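A visit to the Ollex demonstration floor in Bakum

Ollex opened its data collection floor to visitors for one afternoon in February, and our automation group took the chance to go. We were 12 people, mostly from small packing and warehouse firms, with two from a technical college. The building is on the edge of Bakum, behind the Hegarty cold store, and the entrance is easy to miss. Ring the side bell, not the front one.

We signed in at one o'clock and got a short talk in the canteen. Ollex does not build robots. It buys arms, sets them up in pairs on tables, and has people drive them by hand through ordinary tasks. Every run is recorded, from cameras on the robot and from the readings in the joints, and the recordings go to customers who train control models on them. The customer for most of the current work is a project called Mudov, which wants arms that can sort and put away mixed household goods without being programmed for each item.

The floor itself is one long room with 11 stations. It is quieter than I expected. The operators stand or sit a little way back from the tables, each with a pair of hand controllers, and most of them do not talk while a run is on. We were asked to stay behind a line of tape and to keep our phones on silent.

The station we spent the most time at was doing a mixed goods task. A few items go out on the wooden table, the operator gets an instruction on a screen, and the two arms have to do what it says.
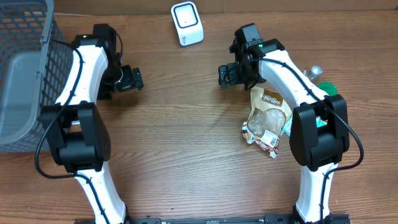

Each run at this station is called an episode. An episode starts from a fixed arm position and ends when the operator presses a pedal. Most last under a minute. If the operator drops something and picks it up again, the episode is kept and tagged, and the customer decides whether to use it. One of our group thought this was odd and asked about it. The answer was that a model trained only on clean runs does not know what to do after a slip, so recoveries have some value. Runs where the operator gets confused about the instruction are thrown out.

The target for a station is 200 accepted episodes per shift. The mixed goods station had reached a running total of 1314 on the current task when we were there, which was written on a whiteboard by the door. The floor lead said the totals vary a lot with the items. Stiff boxes go fast. Food in crinkly plastic wrapping is slow, and the operators do not like it, because the fingers can close on a fold of film and lift it without getting hold of what is inside. Clear bottles are a different problem. They are easy enough to grip, but a camera can have trouble finding the edges.

Between episodes the items are moved. There is a printed sheet for this, with areas of the table marked by letter, and the operator is supposed to follow it and not place things by habit. Before they had the sheet, people tended to put the same item back in the same spot, and the first models learned the spot. They lost most of a month's work to that. I would have liked to see the sheet up close but it belongs to the customer.

After that we were taken to a desk where two reviewers go through the recordings. They watch the wrist camera first, then the overhead views. The wrist view is low and close to the table, and it takes a minute to get used to. The reviewer told us she checks for three things before anything else: that the object named in the instruction can be seen at some point, that the picture is sharp, and that the light has not changed partway through. The lamps stay on all day for that last reason and the window blinds are screwed shut.

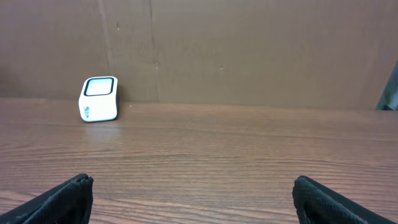
Wrist camera view, with the white cube near the cardboard backing and the gripper fingers open.

Someone asked about the cardboard. The floor lead said plain backing keeps people and other stations out of the recordings, and that card is cheap to replace. A customer who wants more varied backgrounds can have them, but it costs extra and nearly all of them start plain.

There was some discussion of shiny tables. Varnished wood gives reflections, and a reflection of a pale object can look like a second object to a model that has not seen many. Ollex chose to leave the finish as it is - real kitchens and workbenches have shine on them - but a customer can ask for a matte cover.

We had half an hour for questions at the end. Prices were not given. Operators get two weeks of training before their episodes count, and the company said the hardest skill to teach is using both arms at once. New people tend to park one arm and do everything with the other. Two of us were allowed to try the controllers on a spare station with the motors set to low force. I moved a small box from one side to the other and it took me four attempts. The delay is short but you notice it.

For our own members, the useful part was seeing how much of the work is setup and checking. The driving is perhaps half of it. Anyone thinking of recording tasks in their own building should budget for a reviewer from the first day and decide early how items get moved between runs.

Parking at the site is limited and we had to use the Hegarty lot, with permission. Ollex plans another open afternoon later in the year and will take names through the group mailing list.

Recent reports
Pallet wrapping line at Hegarty, second visit
Notes from the Bakum small machinery fair
Choosing a gripper for bagged goods
Conveyor safety refresher, slides and handout
Spring program and meeting room changes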